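In Defense of the Good Tablecloth
By Lamisi Appiah
February 2026

I own one tablecloth I'd call good, and for years it lived in a drawer under the placemats, folded into a brick, waiting for company that was fancy enough. Company never was. My friends eat chili out of mugs. So last May I took the thing out, shook it over the table and told everyone in the house it was staying there, crumbs or no crumbs.

I feel strongly about patterned cloth on a table people use every day, and I feel just as strongly about keeping a soft pack of tissues out in the open on top of it.
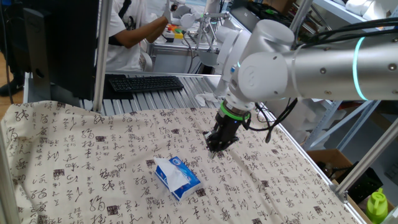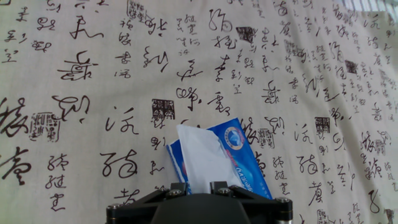
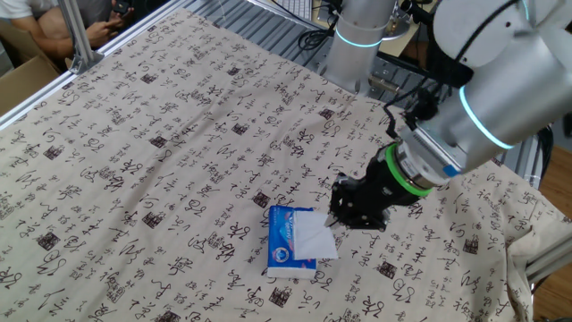
Calligraphy on beige, blue tissues, done.

Let me take the cloth first. Plain white tablecloths are a trap! You spend the whole meal watching the gravy. A cloth with black brushwork all over it forgives you. A drip of soy sauce lands and it could be part of a character for all anybody knows (I can't read a word of cursive script, and my neighbor Harish Awasthi, who took two years of brush lessons, says he can pick out maybe a third of it on a good day). And then there are the little square seals, which I love beyond reason. They break up all that swooping ink the way a period does.

Harish thinks writing doesn't belong under a plate. He says words deserve a wall. I see his point and I've thought about it more than he knows, but a wall is where I stop looking at things. I've had a print from Ševčík hanging in my hallway for so long that I couldn't tell you what's in the bottom corner. The table I look at every single day, usually with my chin in my hand.

And please don't iron it. I ironed mine exactly once, for 5 people, and it had wrinkles again before the soup. Wrinkles are what cloth does.

Now, tissues. I grew up with the boxed kind in a crocheted cover, and my mother would sooner have left the front door off its hinges than put a bare packet on the table. I bought a tissue box cover myself a few years back, a Flaveck one with a magnetic lid, and it was a pain. The slot was too narrow, so you'd pull and get half a tissue and a handful of lint. It's in the garage now, full of picture hooks.

A soft pack weighs nothing and goes where you go, from the table to the couch to the car. The one real complaint is that it slides away when you tug at it, and a cloth with some texture to it helps with that. Mine used to skate clear across the bare wood. Is a bright plastic wrapper elegant? No. I like that spot of blue on all that beige anyway, with one white corner sticking up, ready for whoever sneezes first.

My sister says I've talked myself into being lazy. She keeps her good cloth in a drawer.

Recent posts
The Gullow teapot, one year later
Why I stopped matching my napkins
Vurkgate flea market: what I carried home
214 buttons and no shirt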